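Control of Preheat Ramp in a Bench-Top Batch Reflow Oven
Project report, Electronics Manufacturing Laboratory
Heike Thiele and Valquíria Seixas

1. Background

The laboratory at Bredisthorpe assembles small runs of sensor boards for teaching use. Boards are soldered in a Fledo drawer oven with one chamber, four quartz heating elements and a rear exhaust fan. The oven was supplied with an on/off controller that switches all four elements together. Earlier groups reported tombstoned resistors near the front of the drawer and dull joints at the rear. The project replaced the controller and measured the effect on temperature spread across the board.

2. Equipment

The original controller was removed and a two-channel PID unit from Engelhardt was fitted in its place. Channel A drives the two front elements and channel B the two rear elements, each through a solid state relay mounted on the back panel. The exhaust fan was left on its own manual switch.

Seven type K thermocouples were attached to a blank test board with high-temperature tape: one at each corner, one at the middle of each long side, and one at the center. The leads leave the drawer through the existing notch in the front seal. Readings were logged once per second.

3. Method

Each run started with the chamber below 27 °C. The preheat target was 120 °C at the center thermocouple, followed by a soak and then the ramp to peak. Solder paste was not used in the first set of runs. Gains were set by step response on each channel separately, then reduced by hand until the overshoot at the end of preheat was acceptable.

Coupling between the channels caused some difficulty. With both loops at the calculated gains, the rear channel pushed heat forward and the front channel shut down early. Lowering the integral term on channel B removed most of this — the proportional term had little effect.

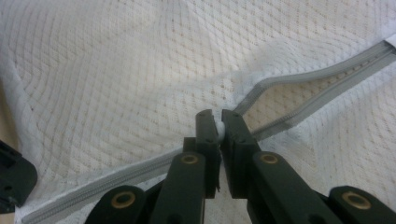
4. Results

With the original controller, the front corners lagged the center throughout preheat and had not caught up by the end of the soak. With two channels, the corner readings followed the center closely from the middle of preheat onward. The remaining error was at the front left corner, next to the notch in the seal. Packing the notch with glass fiber cord reduced the error but did not remove it.

Preheat took about 141 seconds with the final gains. This is slower than the original controller, which reached the target sooner and then overshot.

A second set of runs used paste and populated boards from the Fevunby sensor exercise. No tombstoned parts were found on these boards. Joints at the rear had the same finish as those at the front when checked under the microscope.

5. Limitations and further work

All runs used one board size. A heavier board with large copper areas would need different gains, and the controller stores only one set. The fan switch should be brought under control of the unit, as two runs had to be discarded when the fan was left on during preheat. A proper feedthrough for the thermocouple leads is also needed before the front left error can be measured again.

The wiring diagram and final gain values are kept in the folder on top of the oven.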